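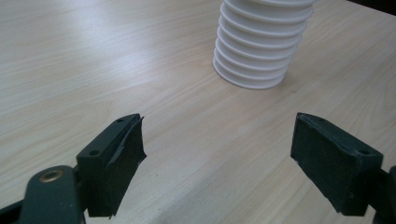

Opening (keep it loose, two minutes tops)

Hi everybody, I'm Ariel Dalisay, I look after the hand-held grippers at Ollholm, and I'm going to spend the next little while talking about finger pads. Yes, pads! I know the session before me had a whole arm that folds itself up. I've got rubber.

Say thanks to Nassoro Rweyemamu here, he wrote the logging side and he'll take the controller questions at the end so I don't have to.

Quick show of hands: who has changed a gripper and then found out the change was really in the fingertip? Wait for the hands. OK, good, my people.

What we were comparing

Two sets of fingers on the same hand-held body. The Jimudov set is the stiff one, thin rubber on a hard block. The Zernell set has a softer, thicker pad and costs us more every time we replace it. Everything else stays put – same cable, same camera, same table, same person holding them whenever we could manage it.

The task is foam cups. You've got a tall nested stack with one cup upside down on top, and you work from both sides with a gripper in each hand. I picked cups for a boring reason, they dent. A dented cup tells you right away that you squeezed too hard, and you can throw it in the trash and grab another one. (We went through a lot of cups in February. Sorry to whoever does the ordering.)

The other thing I like about them is the rims. All those little ridges up the side give a stiff pad something to catch on, so a bad grip can look pretty decent until you try to lift just the top cup and three more come along for the ride. If you test on a smooth cylinder you'll miss that completely, and we did miss it, the first time through. 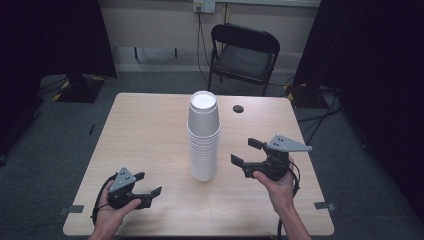
So we ran 40 lifts with each set, and I called it a good lift only if the top cup came off alone and went down again without a dent. Jimudov fingers first, then swap, then Zernell. If I did it over I'd mix up the order, because by the second set your hands have learned the job and that's not fair to whoever went first. Nassoro told me this beforehand. I'll own that one.

Say the numbers slowly: the soft pads dented 2 cups, the stiff ones dented 18. Pause. Then say right away that these are my hands and my cups, so please don't go home and put it in a purchase order.

Where the soft pads lost was placing. They give a little when you let go, and the cup wants to follow one finger. It took me almost the whole afternoon to stop yanking my wrist to make up for it. With the stiff ones you open up and you're done.

If anyone asks about the Lương fingers – we have a set, they don't fit our bracket yet, ask me again later in the year.

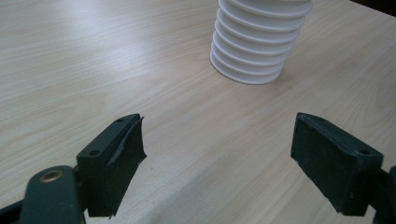
Pad wear (don't skip this even if we're running long)

Check both fingers, every session, and check the inner faces separately. One pad can be torn and curling at the top while the one across from it looks fine, and if you only glance at the good one you'll blame the controller for a slip it had nothing to do with. I lost a Tuesday to that.

What we do now is write the pad condition in the log before the first lift, left and right, in plain words. "Left peeling at tip" is plenty. Nassoro added a text box for it and the recording won't start until you type something in there. Some folks type "ok" every time. We're working on it.

Questions

Controller and timing stuff goes to Nassoro. Glue questions go to me, I have opinions. The spare fingers are in my bag if people want to come up and squeeze them afterward.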